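**New handling rules at Toterside from 11th August**

The Toterside packing site has published new rules for its robot tables, prepared together with Namach. Grippers must slow down for the last 9 centimetres before a box, and a worn finger must be changed the same day. Damaged cartons are allowed in tests, but they should be noted in the log. Staff need 45 minutes of training before they work alone at a table. The Brendimville site will follow in January.

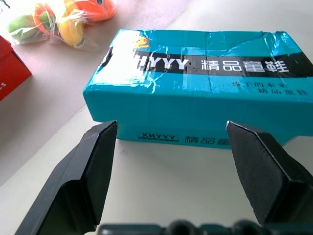
A blue shoebox between the two gripper fingers.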